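Papers > Sorting Small Things > 3. Materials and Layout

3. Materials and Layout

3.1 What counts as a part

The literature on sorting tends to favor objects that have the good manners to be one thing: a block, a cup, a bolt. Electronic odds and ends have no such manners. A circuit board is a single item until somebody asks about the connector on it, at which point it becomes an argument. We settled the argument by decree. Anything that can be lifted from the tray in one go is a part, and whatever comes up with it belongs to it.

The decree worked well for boards and cylindrical components and badly for wire. Of the 21 labels in the first draft of our coding sheet, a shameful share were attempts to describe wire. Manuela Marino proposed "bundle," "braid" and "nest." Calum Cowie held out for "loose," a word that covers most of what wire does when left alone. The final sheet has one label, "wires," with a free-text field beside it that was used mainly for complaints.

The trouble is one of shape. A length of blue and white strands can be tightly twisted at one end and open into wide loops farther up, so that its width depends entirely on where the ruler goes. We recorded the widest point, then the narrowest, and ended up reporting neither.
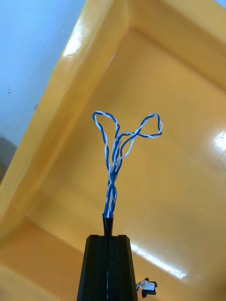

Weight was no more helpful. The kitchen scale in the Stelcombe workroom rounds to the nearest gram, and several of our bundles rounded to nothing at all. For the purposes of Table 4 they are entered as "light."

3.2 The tray

Parts were presented in a rectangular stainless-steel tray with rounded corners and a raised rim. The bare metal was abandoned in January after a pilot session in which every small cylinder rolled to the same corner, giving us a very thorough record of the slope of the table. A white foam pad on the tray floor cured the rolling. It also made the parts easier to see, and we would like to claim that we had planned this.

Layout was meant to follow a printed grid. In practice the parts were set down in loose rows, boards and cylindrical components toward the left and wires toward the right, because Ayana Jemal is right-handed and did most of the setting down. We considered randomizing the positions and found that a truly random layout puts the wires on top of everything. The arrangement in use is shown in Figure 2.

Figure 2. Parts on the foam pad, with yellow bins to either side of the tray.
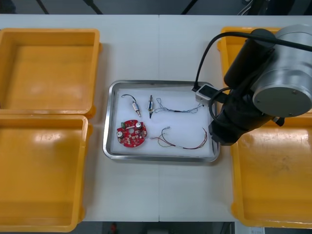
Spacing received more attention than position. Two parts that touch are, to a tired eye, one part, and a bundle whose ends fan apart will find a neighbor if there is one to be found. We asked for a finger's width of clear foam around each item. Whose finger was not specified in the protocol and became a point of some feeling between Wiremu Pomare and Ákos Szalai.

3.3 The bins

The bins are bright yellow plastic, smooth inside, with open tops. They were chosen for their color, which appears on none of our labels and could therefore not be mistaken for a hint. An earlier set in four colors had led all 12 of our raters to put red things in the red bin, whatever the instructions said.

Placing the bins on both sides of the tray shortens the trip from foam to bin, which matters little for a circuit board and a good deal for wires. A board arrives in the shape in which it left. Wires curl downward, spread out as they go, and may have one end over the bin while the other has yet to form an opinion.

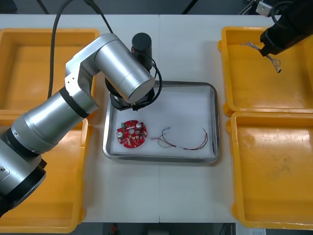 We therefore scored a part as binned only when all of it lay inside the rim. Under this rule, 20 of the 200 placements in the main set were sent back for a second look, and most of the disputes concerned a single strand resting on the edge. Szalai's suggestion of a half point was voted down. The strand was tucked in, the score was left as it stood, and the matter was recorded in the free-text field.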